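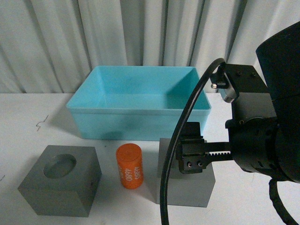 When does the gripper on the sorting cell need its finger position set again?
After any work on the rack, the finger screws or the wrist cabling, and in any case once every 80 hours of running.

Garnomen cell, 5 April 2023. Entry by Lauri Saarinen

The hour counter stood at 2,938 when the cell was taken out of service this morning. The operator's log recorded that the jaws no longer met squarely at full close. The Brarna controller was isolated before any covers were removed.

The toothed rack was brushed out and wiped with a dry cloth. One finger screw on the inner side was found a quarter turn slack and has been tightened. The pads were cleaned and kept; they show wear at the tips but remain within the Brarnetti limit. No grease was applied, in accordance with the maker's sheet.

The cable loops at the wrist were then checked through the full range of the last joint. They must hang free at every position — a tight loop pulls on the connector and will in time give false readings. The tie nearest the base was moved back by 14 mm.

The test parts are the usual set: the grey blocks, the orange cylinder and the blue bin. Fingertips are to be brought close together over clear table before the zero is stored. 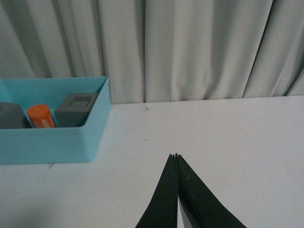 Checks after reassembly

The arm was run at reduced speed for 5 cycles, with a hand kept at the stop button throughout. Approach height over the bin was raised slightly, as the earlier setting left little room between the jaws and the rim. The blocks are the more demanding parts in this respect, being handled low inside the walls, where the full depth of the fingers has to go in. 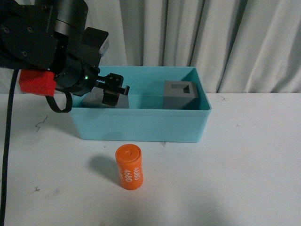

The new height has been saved under the existing program name, and the former value is written inside the back cover of this notebook. Ó Gríofa has been asked to quote for a spare pair of pads, to be fitted in June. Colleagues using the cell before then are requested to note any change in the sound of the rack and to leave the closing force as set.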